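The Slow Reprinting of Prerix

Every few years somebody decides that Prerix is a lost classic. The latest somebody is Kasier, the small press that has just put the first 2 volumes of Vasylyna Mykhailiuk's comic back into shops, with new covers and a price that made me put one down and walk round the shop before picking it up again.

The story, if you missed it, follows a ferry pilot called Hordiienko who wakes in the harbour town of Plarnport with no boat. Chapter by chapter she borrows, bargains and sulks her way towards another one. The press calls this "a meditation on loss". I read it as a gag strip that ran out of gags near chapter six and found some sadness lying about. 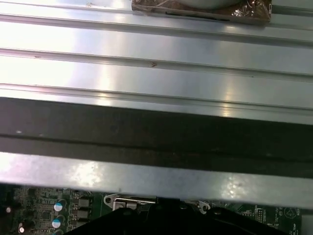
Mykhailiuk's drawing is the better argument for the revival. Her people are stiff and her water is worse, but she could draw metal. A shed roof in chapter three gets most of a page, and she has caught how light goes nearly white on one side of a ribbed silver sheet and bluish grey on the other, with a thin dark line where each rib bends. She even dots in a couple of brown specks. I only wish she had cared as much about Hordiienko's face, which changes shape whenever she turns her head.

Then there is the legend. Kasier says the first printing was 1000 copies and that the final chapter was drawn in one April. Perhaps. A fan newsletter says 2000 copies, and neither source shows any paperwork. The new edition adds an interview in which Mykhailiuk is asked about the ending and talks mostly about ink.

I'll buy volume three, I suppose. It has the storm in it.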